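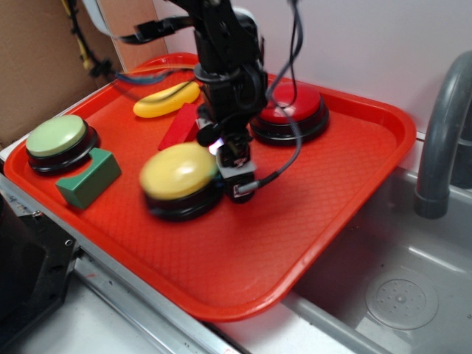
4.2 How trade creditors used the middle choice

Most studies of creditor voting treat the vote as a simple yes or no, and for a long time we did the same. A plan is put forward, the creditors accept or reject it, and the numbers are added up by value. The Tedstead papers opened our eyes to how much this leaves out. On the Tedstead form a creditor could accept the plan, reject it, or ask for changes and hold the vote back until a second round. We came to think of these as green, red and yellow, and the names stuck so well that we use them through the rest of this section. Green is a vote for the plan as it stands, red is a vote against it, and yellow is a request for changes. The yellow vote had no legal weight in the first round, and yet it is by far the most interesting thing in the whole set of papers.

Tedstead made packaging for the medicines trade and owed money to a wide spread of suppliers when it asked for protection. The file holds 268 first-round forms from trade creditors, sorted by the company into 4 classes. The largest debts sat with the resin suppliers in the first class. Then came the hauliers and the equipment hire firms, each in a class of their own, and last a mixed class of everyone owed less than £1,000. Banks and the pension scheme voted separately and are dealt with in Section 5. We had expected the small creditors to vote green without much thought, as the plan offered them quick payment in full. Many did. What delighted us was how many of the larger suppliers turned down a clear yes or no and went for yellow, and then took the trouble to write down why.

The reasons are a joy to read. Each form had a blank box under the vote, and the people who filled it in were plainly not writing for lawyers. One haulier wanted to know whether the new owners would keep the depot open through July, as the answer would decide whether a driver was kept on. A resin supplier was content with the amount on offer but wanted the first payment moved forward. Another asked for nothing in money at all and wished only to see a named person put in charge of orders. In the usual way of coding votes, every one of these would be lost. A creditor who wants an earlier date and a creditor who thinks the whole plan is unfair would both be counted as "not accepting", though the first is a phone call away from saying yes.

We were lucky to be able to set Tedstead beside a second case. Rastach, a wholesaler of hospital supplies, went through the same kind of process under a plan with the same adviser, Wilter, but its form gave only two choices. The two companies were alike in size and in the mix of people they owed. At Rastach the first round failed. The plan was withdrawn, redrafted at some cost and sent out again with changes that, as far as we can tell from the letters on file, met complaints the suppliers had not made. At Tedstead the adviser had the yellow forms to hand when the redraft began. Two terms were changed, both of them raised again and again in the boxes, and the second round passed in every class.

It would be wrong to lay the whole difference at the door of the form. Rastach had a dispute with its landlord going on at the same time, and the news of it may well have made suppliers nervous. The Tedstead plan was also shorter and far easier to follow. Its summary ran to 1,000 words, with the payment dates in a table on the first page, and we can't rule out that clear writing did as much good as the third choice. We have tried to pull the two apart by looking only at creditors who were owed money by both companies. They are few, but their papers point the same way. The same firms that sent Rastach a bare refusal sent Tedstead a yellow vote with a reason attached.

A harder question is whether creditors used yellow as a bargaining move. If asking for changes costs nothing, why would anyone say yes the first time round? We worried over this a good deal. The answer seems to lie in the timing. A second round meant a later payment for everybody, and small suppliers in particular had little wish to wait. In the mixed class yellow votes were rare, and those that did come in dealt mostly with errors in the sum owed. Among the resin suppliers, who could afford to wait, they were common. There is surely some bargaining in that pattern, and we would love to see it tested on a larger group of cases.

The third company in our study, Karagiannis, adopted the Tedstead form in May 2021 with one change, a line asking creditors to say whether their request was a condition of support or merely a preference. That small line turns out to do a great deal of work, and the next section looks at the answers it drew.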